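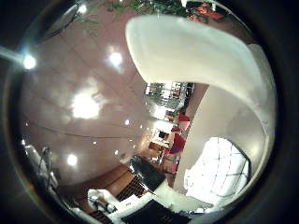

Home | Club | Guides | Gripper | Contact

4. Setting up the wrist camera

Read this before you touch the arm. Last year's version of this section was written by people who trusted the software, and we lost most of April to it.

4.1 Plug the camera lead into the port nearest the power switch. The kit leaflet says any port will do. We have had dropped pictures on every other one.

4.2 Start Joltomard and wait for the light on the wrist to settle. Choose "Fisheye, round" from the lens menu. The "Auto" setting is supposed to work this out for itself. It has yet to do so for us.

4.3 Check that one finger of the gripper shows in the picture. It will look big and blurred, as it sits very close to the lens. Leave the focus ring alone. Deolinda Falcão spent an evening trying to sharpen the finger and made everything else soft.

Note: a dark ring round the edge of the view is normal with this lens. Don't crop it out, or the calibration in 4.5 will fail without telling you.

4.4 Point the wrist away from ceiling lights and large windows before you set the exposure. Set it by hand, starting at 16. If a window still comes out as a white patch, go down in steps of 4. The program claims to balance bright light and shade in one go. Treat this as a hope.

4.5 Hold up the printed card and press Calibrate. Move the card slowly through the whole view, corners included, until 11 good shots are saved. Save the file under your team name (Trestura, Ola or Andrade).

Caution: keep your hands clear while calibrating. The pause button stops the program, and the arm may finish its move first. Use the red switch on the bench.

4.6 Run the test grab with the foam block. A pass on screen means only that the fingers closed. Look at the block yourself and write down what you saw.

4.7 If you get error 488, pull out the lead, wait, and go back to 4.1. The help file blames the cable. We have changed the cable twice.

Corrections to Anatole Roussel before 28th January, with your log attached. "It works on mine" will not be added to the guide.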